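Romness Property Research Office
Workroom notebook, listings and valuation section
Entry of 2020-12-22
Kept by: Pongsak Boonchu

Work resumed on the Stadton listings file after the corrections received from the county extract. The purpose of this entry is to record the state of the file, the changes made to the area figures, and the matters left open for Châu Lưu, who will take over the condominium portion while I finish the townhomes.

The file as it stood at opening held 518 records for Stadton and the Vundlow subdivision together. Of these, 155 are active listings. The remainder are closed sales, withdrawn listings and expired listings, which are retained for comparison and must not be shown on the public page. The status field was checked against the source for every active record. Four had been carried as active after the seller withdrew, and these have been moved to the withdrawn group with the date of change entered in the remarks column.

Living area. The main difficulty remains the use of two different measures. The county extract gives area under roof for the older townhomes in Vundlow, including garages and covered patios. The listing agents mostly give living area under air. The two were mixed in a single column, and the price per square foot was therefore too low wherever the county number had been used. I have split the column in two. Where only the county number exists, the living area cell is left blank and the home is excluded from the average. I would ask that the blanks not be filled by estimate, even when a neighboring unit has the same floor plan. Several owners in Vundlow have enclosed their rear patios, and the plans on record do not show it.

Association fees. These are entered by the month. Listings that quote a quarterly fee have been divided by three, with the original wording copied into remarks. One listing gives a fee of 60 dollars and does not state the period. It is flagged and has been left out of the fee table until the agent replies. Lawn care and exterior insurance are included in the townhome fee but not in the single-family fee, so the two should not be averaged together in the Stadton summary. Last March's summary did average them, and the figure is still quoted in the introductory paragraph of the public page. It needs to come out. 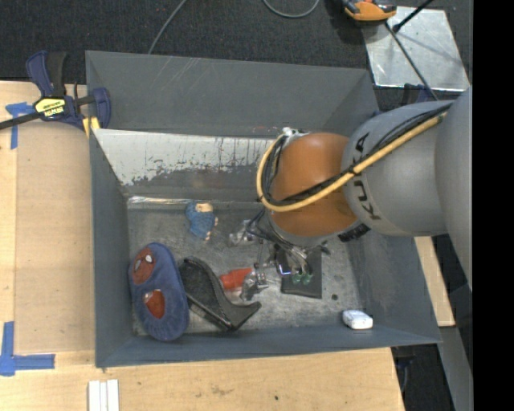
Volume 4, page 60

Condominiums. The Nilsuwan building continues to give trouble. Its unit numbers were changed when the lobby floor was converted to offices, and the county still uses the old ones. A sale recorded under an old number will match to the wrong unit if the join is made on number alone. The match should be made on parcel, with the unit number used only as a check. I began a table of old and new numbers from the recorded plat and have completed the lower floors. The upper floors are with Châu Lưu.

Note from C. Lưu, added on reading: The corner units on the upper floors were combined in pairs by the builder before first sale. Each pair has two parcels and one owner. I propose to treat a pair as one home and add the areas. Please confirm before I proceed.

Reply: Confirmed for listings. For closed sales, keep both parcels and mark one as secondary — the deed names both, and we will want to trace them later.

Days on market. There was some discussion of whether a home that is withdrawn and relisted should start again at zero. The source restarts the count. For our own purposes the count is to be carried over when the gap is shorter than a month and the agent is unchanged. This affects a small part of the Stadton file and hardly any of Vundlow. The rule has been written into the column notes so that the next person does not have to look for it here.

Price ranges for the public page. The range now displayed is drawn from all records, closed sales included, and so it begins well below anything a buyer could obtain at present. I have prepared a corrected range from active listings only. It has not been posted. The page text describes Stadton as consisting of "townhomes, condos and estate homes," and I can find no property in the file that meets our own definition of an estate home. The term should be removed, or the definition should be revisited with the front office, which wrote that text.

Naming. Records show Vundlow, Vundlow Village and The Village at Vundlow for the same subdivision. The recorded plat says Vundlow. All three forms have been brought to that one, and the agents' wording is kept in the remarks column — searches on the public page should still accept the longer forms.

Open items
Agent's reply on the 60 dollar fee.
Upper floors of the Nilsuwan number table (C. Lưu).
Removal of the averaged fee from the introductory paragraph.
Posting of the corrected price range, after a second reading.
Definition of estate home.
Two Stadton records with lot size in acres, all others in square feet. Convert and note.

The working copy was saved under the usual name in the shared folder, and the copy from before the column split is kept beside it. Please do not delete the earlier copy until the averages have been run from both and compared.

P. Boonchu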